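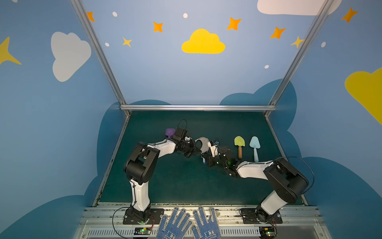

Peltham is a feature film directed by Csenge Jakab and produced by Flarkard, a regional production company. It was the company's first full-length release, following several years of work in short films and television drama. The film was released in April 2000.

Plot

The story takes place in the mill town of Peltham, where two sisters inherit a closed movie theater from their father. The elder wishes to sell the building, while the younger hopes to reopen it in time for the harvest fair. Their disagreement brings an old family debt to light.

Production

Jakab wrote the screenplay over 2 winters and revised it during rehearsals. Most of the supporting roles went to stage actors, and the lead role of the younger sister was filled through an open audition that drew 70 applicants. Interior scenes were shot in a former dance hall – the same building later housed the Flarkard offices. The finished film runs 80 minutes.

Music

The score was recorded by the ensemble Jostico. The closing song was issued separately as a single and received regular play on local radio.

Reception

Reviewers praised the performances and the restrained camera work, although several found the final act hurried. The film was later shown on television in a slightly shortened version.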